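Stolmont Textile Reuse Opens Bedding Line for Washed and Sorted Covers

STOLMONT, May 26, 2026 – Nirkeo will take in used pillowcases and cushion covers at its Stolmont workroom and pass them on to local shelters. 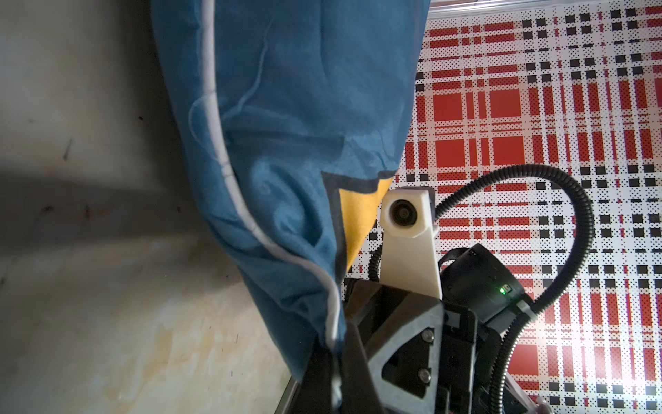 Sorting is done by fabric and wear. Slightly faded cloth is accepted, and a blue piece with thin white piping falls in that group. The workroom has handled over 400 items since December.

"We keep prints and plains together," said Kaede Katayama, workroom manager.
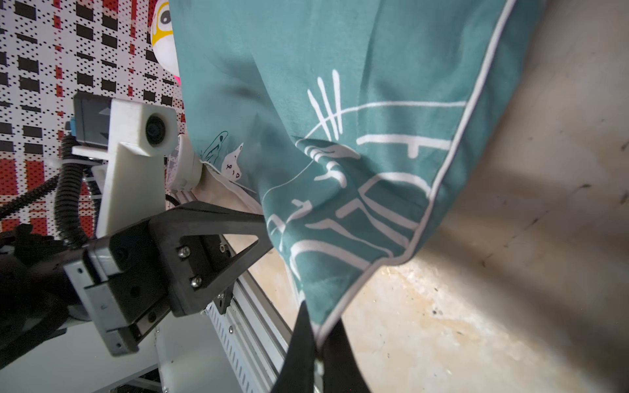
Donors should empty and wash covers first. Creases are fine, as on the teal fabric with its white line print, and pressing is done on site.

Contact: Jenő Csizmadia, Nirkeo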